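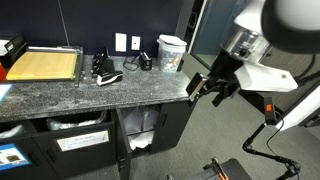 Quick one tonight, the zine is due and I am behind. As always. For anyone new: I make a little stapled thing about allotments and hedges and what's growing where, it's called Sunura, it comes out when it comes out, and this is issue 8. Print run of 100. Pages are the easy bit. Folding is fine. Trimming is where I lose the will to live, and the only thing that gets me a clean edge is a proper trimmer with a long arm, same sort as the one on the counter there next to the hole punch. I've tried scissors. I've tried a craft knife and a steel ruler. Don't.

So, where we're up to. The middle spread is the seed swap map, which took ages because half the plots at Ulton have been renumbered and the old numbers are still painted on the gates. Went round with a pencil. Rained. Map now has both numbers on it, old ones in brackets, and if yours is wrong please tell me before I print and not after.

The bean piece is done. Too long, as usual. It was 824 words and I got it down to a page by taking out the bit on poles, which will go in the next one. Hazel versus bamboo, I have opinions.

Paper. I was going to use the cream again but the shop only had half a ream and didn't know when more was coming, so it's white inside and a green cover. Slightly thicker cover this time. It folds with a crack if you rush it – score it first, back of a butter knife, then fold. I keep everything flat in a cupboard with the door shut or the corners curl up and then nothing lines up and you get a wonky stack and a bad mood. 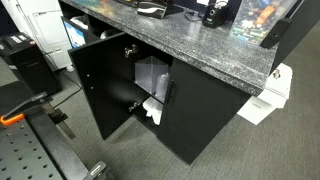
Staples, again

Everyone asks. Ordinary stapler, opened out flat, booklet face down on a bit of thick card. Push through into the card, lift it off, turn over, bend the legs in with a spoon. Two staples, not three. You can buy a long reach one and I might, one day, but 20 pages plus the cover is right at the limit of what mine will go through and a long one might not be any better. Plosia do one in their catalogue that looks decent. Haven't tried it.

If a staple goes in crooked take it out straight away. You'll tell yourself it doesn't matter and then it's the only thing you can see.

Page order caught me out again too. Made a dummy out of scrap, numbered it, felt very clever, then printed with the sheets flipped on the wrong edge so every other page was upside down. Eight sheets wasted before I noticed. They're shopping lists now.

Cover drawing is the old pear tree by the tap. I wanted to do it in two colours but that means putting everything through twice and I've not got the patience this month. Maybe for the autum one.

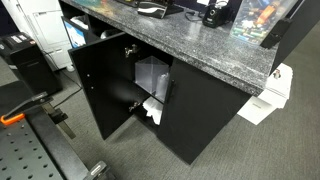 Đàm wrote in after the last issue to say the print was too small in the recipe column and could it go up a size, and also that the chutney wanted far more vinegar than I'd put. Fair on both counts. Type is bigger now, which means the recipe runs over on to the back page and the crossword has gone. Sorry to the crossword people. It'll be back.

Vinegar I've left alone, I like it thick.

Still to do: check the map, print, score, fold, staple, trim. Envelopes. I always forget envelopes. If you want one posting, email with your address even if I've had it before becuase I lost the list when I changed phones. Swaps very welcome, any zine, any subject. The rest will be in the box by the allotment gate at Ulton some time in June, help yourself, a coin in the tin if you've got one.

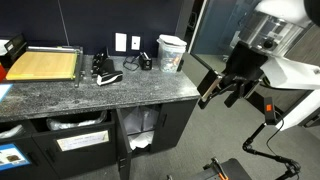 Posted by the Sunura person, June, 11.20pm

PS. Forgot to say, the gooseberry page needs someone who knows about sawfly. I know nothing about sawfly except that I've got it. A few lines would do, handwritten is fine, I'll type it up. Needs to be with me before I print – the gap on that page is getting filled with a drawing of a wheelbarrow otherwise, and I can't draw wheelbarrows.

Contact | Copyright Sunura | Back to top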